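Projet Ritik : une pince tenue à la main, fabriquée dans notre atelier partagé
Rapport d'étape, mai

3. Réalisation

Nous avons imprimé les pièces de la pince sur la machine de l'atelier Grostholm. La première version des doigts était trop souple et nous l'avons abandonnée. La deuxième version, nommée Dorero, a des bras plus épais et des inserts filetés en laiton, posés au fer à souder. L'impression complète a duré 985 minutes, le changement de bobine compris.

Le montage a demandé plus de patience que prévu. Un insert était entré de travers et il a fallu réimprimer le bras concerné.
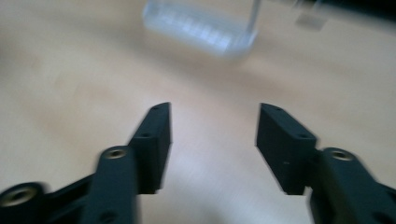

Pour enregistrer l'ouverture des doigts, nous avons écrit un petit programme, Guo, qui lit le capteur et sauvegarde les valeurs dans un fichier texte. Nous avons obtenu 1141 lignes pendant le premier essai. Parmi celles-ci, 530 étaient inutilisables, car le câble du capteur faisait un mauvais contact. Le connecteur est maintenant fixé avec une vis.

4. Ce qui reste à faire

Les deux doigts ne se ferment pas encore exactement en même temps. Nous pensons que le jeu vient des axes, dont le perçage est un peu trop large. Nous allons refaire ces trous au prochain créneau de l'atelier, puis recommencer la mesure avec les mêmes réglages.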